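Textile Care and Finishing, Unit 3: Creasing, setting and pressing
Course notes prepared by Benvinda Vilela. Read before the April practical.

3.1 Why fabric creases

A crease forms when fibres are bent and stay bent. In cotton and linen the long cellulose chains are held to one another by hydrogen bonds. Bending the cloth strains these bonds; some break and form again in the new position, and the crease is then held by the fibre itself. Water speeds this up, so a damp cotton shirt left in a heap creases more sharply than a dry one.

Wool recovers better. Its chains are coiled and joined by sulphur links, which pull the fibre back towards its first shape. Polyester takes up very little water and resists creasing at room temperature, but a fold made while the cloth is hot and then cooled under load can be hard to remove.

3.2 Setting

Pressing uses the same process in reverse. Three factors are under the operator's control: heat, moisture and pressure. Time is treated as a fourth in the Gumede notation used in the worksheets. Moisture loosens the bonds, heat drives the change, pressure holds the cloth flat, and cooling fixes the result. Cloth moved before it has cooled will lose part of the finish.

Ironing and pressing are separate operations. Ironing slides the plate along the cloth; pressing lowers and lifts it. Sliding on the bias stretches the weave — a common fault at necklines.

3.3 Order of work

Double layers first: collar, yoke, cuffs. Then sleeves, then the body panels. Collars are worked from the points inwards, on the underside first, so that any fullness is pushed to the centre back and not to the tips. Hems and bands hold more moisture than single cloth and need longer to dry. 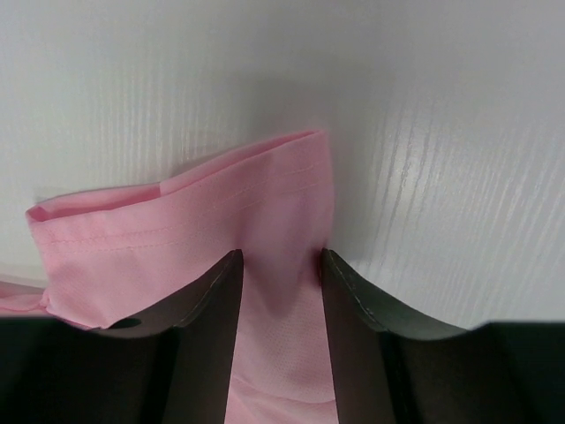

Why does a collar crease again sooner than the back panel?
A collar has several layers, and the inner ones are often still damp when the outside feels dry. The bonds in those layers have not yet set, so the fold shifts as soon as the garment is handled.

3.4 Practical

Bring one cotton and one polyester sample, each 16 cm square. Fold, load and release as shown by Simão Brandão in the workshop, then measure the recovery angle on both sides of the cloth. Record warp and weft readings separately. Sheets go to Tímea Balogh at the end of the session.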